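Clustidus forum > School and student projects > Data collection

Hand-held grippers: one shared task list or free choice?

brelard_club
24 April 2025

Hello all. I help with a student project where we collect demonstrations with hand-held grippers, for training a small policy in September. We have 3 pairs of students and the target is 70 good demonstrations for each task. At the moment every pair chooses its own tasks, and the result is a mess. One pair opens drawers, another pair moves cups, and the file names follow no rule I can understand.

My question is simple. Do you give your students a fixed list, or do you let them choose? I would like to hear from people who have tried it with beginners.

calvo77
Fixed list, always. We had free choice in the first term and at the end there was no task with enough examples to train on. The students were proud of their ideas but the data was useless. Write the list on paper and tick the boxes.

Aleksi Nurmi
I do not agree with calvo77. If you give beginners a list, they become bored after the tenth repetition and then they move too fast. You can see it in the recordings, the hand is rushing and the gripper closes before it is in the right place. My group chooses one task for each pair, and they must stay with it until it is finished. So it is free choice, but only one time.

calvo77
That is a list with one line on it :)

Aleksi Nurmi
Maybe yes. But they wrote the line themselves and for my students this is important.

skundunard
Before the list question I would ask about the rooms. Do you record everything in one place? We did this last year in the workshop, and the policy worked only at that one bench. When we moved the robot 2 metres to the side it was lost.

brelard_club
Until now only in the classroom, yes. I was afraid to carry the equipment to other places, and the calibration takes us a long time already.

skundunard
Then I would change this first. Kitchen, corridor, storage room, anything where you have permission. And check the lighting when you arrive, it is very different from room to room.

Aleksi Nurmi
Here I agree with skundunard. We go to normal rooms now, and it is not so difficult as I feared. Two people with grippers in one room is fine if they speak to each other. Before each recording they say aloud who starts, and the other one stays still. Our students also wear a camera on the head, and the cable must go behind the shoulder, or it pulls when you turn.

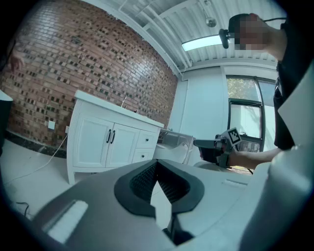

The marker card on top of the gripper must be flat. If a corner has lifted, stop and fix it, do not hope for the best. We lost a whole afternoon of recordings to one bent card, and I found it only when the tracking jumped on the screen in the evening.

calvo77
How do you fix the card? Tape came off for us in warm weather.

Aleksi Nurmi
Double-sided tape, and we change it every second session. Not elegant.

brelard_club
Thank you, this is very useful. I will try one task for each pair, chosen by them, and two rooms for each task. calvo77, I will also print your paper with the boxes, so please do not be angry.

calvo77
Not angry. But write down the room name in the file name, or you will come back here in September with a new thread.

skundunard
And the date in the order year, month, day. Our files start with 2025 and they sort themselves.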